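We use cookies to remember your settings and to count visits. Accept all / Manage choices

Home-built two-arm setup keeps knocking the pill organizer when it brings the bottle in
Posted 24/07/2020 by flatpack_ned

Hi all, first time posting in the robots section, usually I'm over in 3D printing begging for bed leveling help. I've been building a pair of small arms in the spare room since October and I've finally got to the stage where I want them to do something a bit fiddly. The job is holding an open pill bottle over one of those clear plastic organizers with the little compartments, tipping it, and putting it back down. It's just a test of fine placement, no person is going to be taking anything the arms sort out!

Picking up chunky things is fine. Bowls I can sort of manage (by the rim, slowly). The bottle is where I lose it. The fingers come in low on both sides, and since they stick out past the bottle they catch the front wall of the organizer before the neck is where I want it. Then the whole thing skates away from me across the table, because it weighs nothing. Out of 20 tries last night I got 9 without touching it. 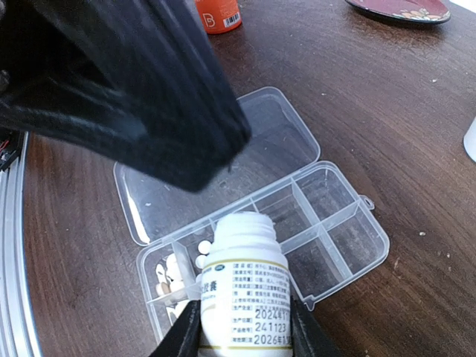
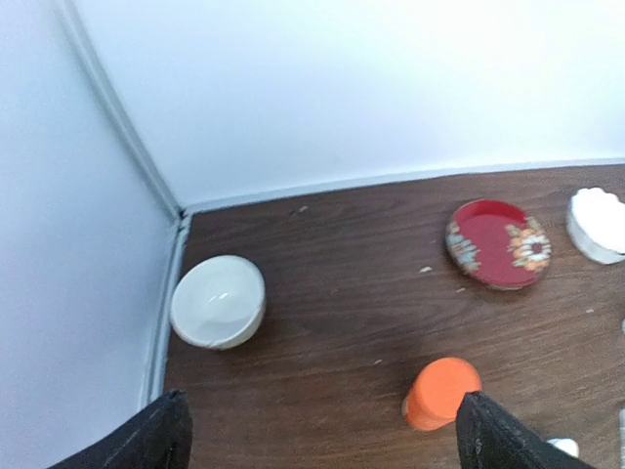 Same table for both, wrist cameras.

The fingers are the soft black kind, I made the mounts myself and they have a bit of give. The controller is a Lunthorpe board I got secondhand and I'm running Pliltetti on an old laptop for the motion side. I've tried slowing the last part of the approach way down and it helps a little, but then the whole move takes forever and my partner comes in to ask if it's broken. Is this a grip problem or a path problem? And would you bother fixing the organizer to the table, or is that cheating?

Zdeňka Rusnák

Not cheating at all. Stick it down. I use a square of the rubbery drawer liner from the kitchen store under anything light and it solved half my trouble in one evening. You can always take it away again later when the rest works.

For the rest I'd say path, mostly. You're coming in low and level, right? Try going up first, then across, then straight down for the last bit – three separate moves with a tiny stop between them. It looks clumsy but you can see exactly which one is going wrong. I fought with a smooth curved approach for weeks on mine (it was putting screws in a tray) and the curve was dipping right where the edge of the tray was. Never spotted it until I split it up.

Also grab the bottle higher. If the fingers are near the shoulder you have a lot more bottle hanging below them, so it's the bottle that gets near the plastic and your fingers stay well out of it. You do lose some stability when it tips, so go gently there.

And wipe the table down before you start! Crumbs under a light plastic box make it rock, ask me how I know.

gripfan2

get better grippers. soft ones are no good for this, I had the Flundus ones and sold them after 2 weeks

Mostafa El Idrissi

I wouldn't buy anything yet. Soft fingers are OK for a bottle, they just bend under load and your software has no idea they've bent. So the tip ends up lower than the laptop thinks it is. Measure it: grip the bottle, lift it, and check with a ruler how far the tips sag compared with empty. Add that to your height and run the same test again.

The other thing I'd check is the wrist camera mount. Mine was held with one bolt and it crept a little every session, so everything I'd lined up by eye was off by the next day. A second bolt and a dab of threadlocker fixed it. If you've got the Brzozowska style bracket there's already a spare hole for it.

Zdeňka's up-across-down idea is good, do that first and the ruler second. If you post your numbers with the liner under the organizer I'll have a look at them over the weekend.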